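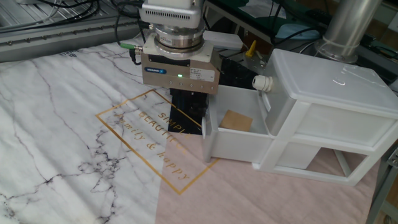
Hello from the kitchen end of the house, where I'm writing this with one sock on and a pot of beans going. It's Wednesday, December 18, 2024, and I have promised myself this item will be about one thing only, and the one thing is bread. Specifically, my winter of trying to make my grandmother's rye, which so far has produced a lot of toast and one very good loaf.

Some of you wrote in after the last newsletter to ask if I was ever going to give the recipe. I would if I had it! What I have is an index card with a grease spot over the part where the oven temperature should be, and the words "flour until right." My mother says Grandma never measured anything in her life. My aunt says she measured everything and hid the cup. They have been having this argument since before I was born and I'm staying out of it.

So I started in the fall with a starter from Igor Sikora, who moved to Cavesville a few years back and bakes out of his garage on weekends (if you've had the seeded loaf at the Leckie market, that's his). He handed it over in a jam jar and told me to feed it rye and leave it alone. I fed it rye. I did not leave it alone. I checked on it before breakfast, after breakfast, and whenever I went in for coffee, and by the end of the week my husband was saying good morning to it.

The first loaf was a brick. The second was a brick with a hole in it, big enough to lose a pat of butter in. I took the third over to Iona Skinner next door, and she sliced it thin, put pickled herring on it and said it was "sturdy," and if you know Iona you know that's about as mean as she gets.

What changed things was water. I had been making rye the way I make white bread, kneading and kneading until my shoulders hurt and waiting for it to turn smooth and stretchy. Rye doesn't do that. It stays sticky, like wet cement, and I kept adding flour to fix it. Igor laughed so hard when I told him this that he had to put down his tray. He had me stir it with a spoon, scrape it into the pan with a wet hand and walk away. That was it! Ten minutes of work, and I'd been giving it an hour.

For those who want numbers, I've been using 475 grams of dark rye flour to one large loaf pan, a good scoop of bubbly starter, salt, a spoonful of molasses and enough warm water that it looks wrong. I let it rise until little pinholes show up on top. In my drafty kitchen that takes most of an afternoon, and when we had the wood stove going it was a lot quicker, so watch the dough and ignore the clock. Then a hot oven to start and a cooler one to finish. Mine runs hot on the left side, so I turn the pan halfway.

And then you wait a full day before you cut it. I know. I know! I cut the fourth one while it was still warm and it gummed up the knife so badly I had to soak it. The fifth I wrapped in a dish towel and put on top of the fridge where I couldn't smell it, and the next morning it was dark and a little sour and exactly the bread I remember eating at her table with cold butter and too much salt. I called my mother. She asked if I'd used the hidden cup.

I've made it twice more now and one of those was a brick again, so don't let me talk like I've got it figured out. I think I rushed the starter. It had been in the fridge for a while and it needed another feeding before it was ready to do any work, and I had company coming and didn't want to hear it.

Caraway or no caraway is a question I'd love to hear from you about. Grandma's card doesn't mention it, but my aunt swears there was always caraway, and my mother says that was the neighbor's bread. I like it with. My husband picks the seeds out and lines them up on the edge of his plate.

If anyone near Pratulton wants some starter, I have far too much and it keeps growing. Bring a jar with a lid that isn't too tight. I'm home most mornings, and if I don't answer the front, come around by the side door and knock loudly – the mixer is old and I can't hear a thing over it.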